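Why the Right Arm Kept Stopping: A Fault Report on the Bedroom Task
Project report, spring term
Javiera Medina and Amancay Herrera
Submitted 13th May

1. What we were asked to do

Our group took over the bedroom task from last year's students. The robot has to pick up a piece of cloth from a bed, fold it, and put it down again. Last year's report calls the pickup "solved." We didn't find that. In 101 attempts the right arm went into a protective stop 58 times, and most of those stops came before the gripper had closed on anything.

This report is about those stops. We had planned a chapter on folding, but we never got enough clean pickups to say anything useful about it.

2. The first explanation

The handover notes blame the bedding. The idea is that a soft surface gives way, the depth reading comes out wrong, the fingers push into the mattress, and the force limit trips. It sounds reasonable and we believed it for most of the term. The Jurkden planner even has a setting called "soft surface margin," and the notes tell you to raise it if you see stops. We raised it four times. The stops kept coming, and now the gripper was also closing on air above the cloth.

What bothered us was the force log. If the fingers were pressing into a mattress, the load should build up over a moment. Ours jumped in one step, often while the gripper was still above the sheet.
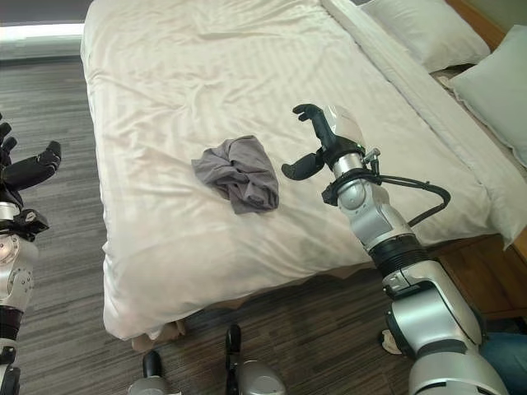
So we stopped looking at the bed and looked at the wrist. Amancay ran the same approach path with no contact at all, well above the mattress, and got 11 stops. A soft surface can't explain a stop in free air. We think this test should have been done last year, and we should have done it in our first week.

3. What we think is wrong

The cable to the gripper pulls on the wrist when the last joint turns past a certain angle. The controller reads that pull as contact and stops the arm. When we limited the turn of that joint, the free-air stops went away. When we took the limit off, they came back.

We are not claiming this is the whole story. The Pevari force filter was also updated during the term, and we can't fully separate the two. The support page for the filter says the update "improves contact detection," with no numbers. We asked for some and are still waiting.

4. Safety

A false stop looks harmless, and that is how everyone in the Jedemstead lab had come to treat it. People got used to clearing the stop and pressing resume without checking. Javiera did this herself once while standing inside the marked zone, and the arm finished its move close to her shoulder. She wasn't hurt. We reported it, and resume now needs a second person at the Dudás panel.

We doubt that rule will last. It is slow, and it treats the habit while the cable stays where it is.

5. Left to do

Reroute the cable and repeat the full set of attempts with the old filter version. Put the soft surface margin back to its original value. The lab has the arm booked for other work until June, so this falls to the next group. They should run the free-air test before they read our conclusions.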